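Skulotano 2, review rápida do software de perceção (depois de 4 semanas de uso) 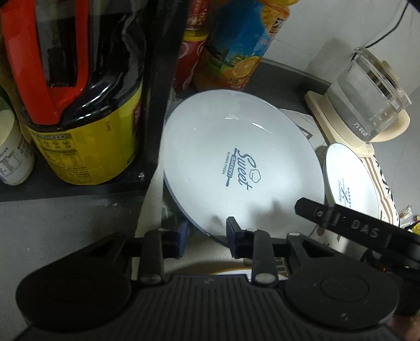 Prato branco com logo azul "Sweet Bakery", seguro pela borda de baixo.

Instalei em maio, versão 2, no portátil da bancada. Instalação limpa, sem dramas. O importador do Bindside é que continua chato: se a pasta tiver acentos no nome, para a meio e não diz porquê. Perdi uma manhã com isso.

Segmentação: boa. Louça branca com brilho era o meu pesadelo no Fuchs, máscara toda furada no reflexo. No Skulotano a borda sai inteira quase sempre. Transparentes (chaleira de vidro, garrafas) ainda fracos, a profundidade foge para a parede.

Estimativa de pose: ok em pratos de pé, mas troca a frente com o verso quando não há desenho. Com logo impresso porta-se bem melhor. Dois pratos encostados = às vezes um só objeto, tem de se separar à mão.

Anotação: rápida, atalhos decentes. Fiz 2000 frames em duas tardes, 70 por lote, acima disso a interface engasga. Falta um "desfazer" a sério, só volta um passo!!

Planeador de preensão: usei pouco. Exporta para o Bondness sem conversões, o que ja vale muito. Documentação fraca, metade dos parametros sem explicação.

Prós: máscaras, velocidade, exportação
Contras: importador, vidro, desfazer

Nota: 4 em 5. Para quem trabalha com objetos de cozinha, compro outra vez.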